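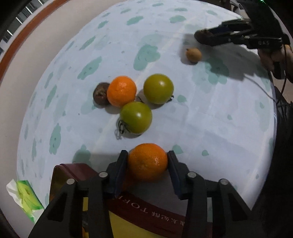
NOTA DE PRENSA
12 de mayo de 2025

Ganach abre en julio su comedor de barrio, con fruta de temporada todos los días

La cooperativa Ganach pondrá en marcha en julio un comedor abierto a todo el vecindario, en el antiguo local de Hanrahan. Casi 200 personas apuntadas ya. Menú único, precio reducido, postre siempre de fruta fresca.

"Queríamos un sitio donde comer bien y sin prisas", explica Nuala Rafferty, coordinadora del proyecto. "Platos de cuchara, pan del día, fruta. Poco más."

Dos turnos de comida, cuatro días por semana. Los abonos se venderan en el propio local y en la tienda Plidus – plazas limitadas en el primer turno. La cocina estará a cargo de Ambros Bachmann, con un equipo de cinco personas.
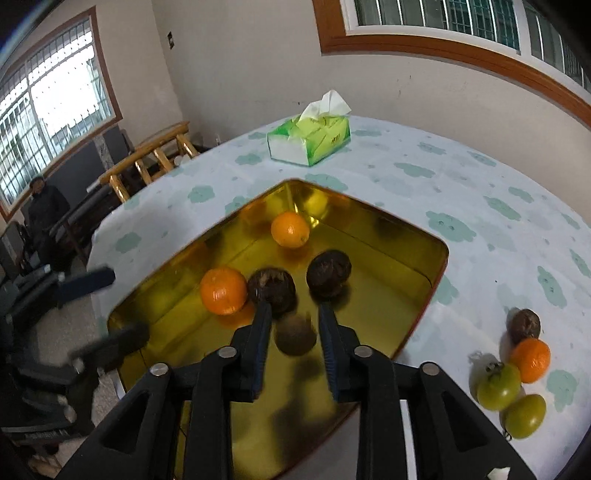

Naranjas y otras frutas en una bandeja dorada.

La fruta llegará de productores de la comarca a traves de la distribuidora Flollness. Cítricos mientras haya, después melón y ciruela. Carta sin definir todavía para el otoño.

Oluwatosin Akpan, responsable de compras, confirma que el acuerdo cubre toda la primera temporada. Las familias con alergias o dietas especiales deben avisar al hacer la inscripción.

Contacto para medios: Donal Egan, prensa de Ganach. Entrevistas y visitas al local, previa petición.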